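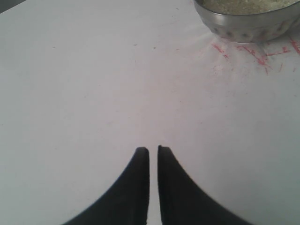

Gripper fingers and a steel bowl on a table at the Vidcombe open day

The Vidcombe open day is a yearly public showing of robot arms at the Kaplan works in Kirnia. It was first held in September with 300 visitors and later moved to 20th February. Yvonne Ellwood has run it for 3 years.

Demonstrations take place at 13 tables and deal mainly with kitchen tasks — scooping, pouring and moving bowls. The arms run on Lako, a control program written at the works. Attendance at the latest open day was almost 900. Entry is free, and children must come with an adult.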